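Care of the Reading Corner Table

Readers of this page have asked how the small table in the Oyelaran reading corner is kept in order. The arrangement is modest: a wicker basket, a vase of pink and cream flowers, a potted plant and a small black picture frame. It has been in place since March, and the following notes record present practice. 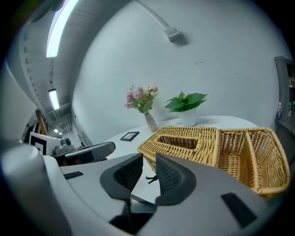 The Basket

The basket is woven and divided into compartments, which suits it to small items that would otherwise spread across the table. Bookmarks and pencils belong in the deeper section. Letters are to be laid flat in the shallow part — never folded to fit. The basket should be emptied before the weave is brushed.

The table has a curved white top on fluted pedestal legs. The grooves gather dust and are best cleaned with a soft, dry brush. 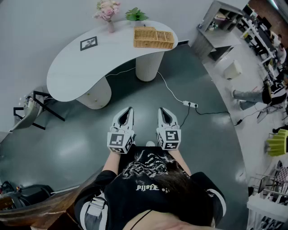
Trusten House — Department of Rooms and Furnishings

The frame may lie flat near the left of the table, where it leaves room for the basket. Flowers and plant remain toward the wall, and the plant is turned a little each week. I have tried other arrangements and returned to this one. A taller vase was considered and declined. 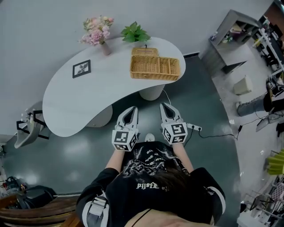 The table with the frame at left and the basket at right, lid open.

Corrections to these notes may be left for Desmond Kapoor at the Closik desk, extension 752. Notes on the window seat will follow.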